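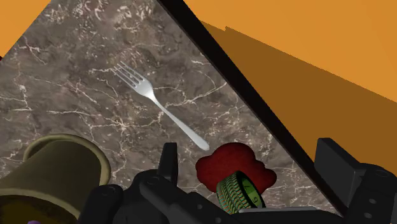 Simulated countertop with fork, cup and gripper, rendered in the Gillar kitchen set.

Review: Gillar, a simulation kit for testing manipulation policies
Prepared by Oliwia Wilczyńska, Mellwood Robotics Group

Gillar is intended for laboratories that wish to rank grasping policies before committing time on a physical arm. Its method is simple. Each policy is run through the same rendered tabletop tasks while wall color, counter material and object placement are varied, and the resulting order is compared with results on hardware.

The group evaluated 507 simulated trials across four policies, followed by 80 trials on our own bench. The two rankings agreed for three of the policies. The fourth, trained by Szymon Sobczak on the Cullov data, scored well in simulation and placed last on the bench, chiefly on thin metal items such as forks.

Stone textures and shading are handled with care. Contact behavior is weaker, and light objects slide farther than they should. Installation required some 125 minutes, and the manual omits the camera settings.

Gillar is recommended for early comparison of policies. Final results should still be reported from hardware.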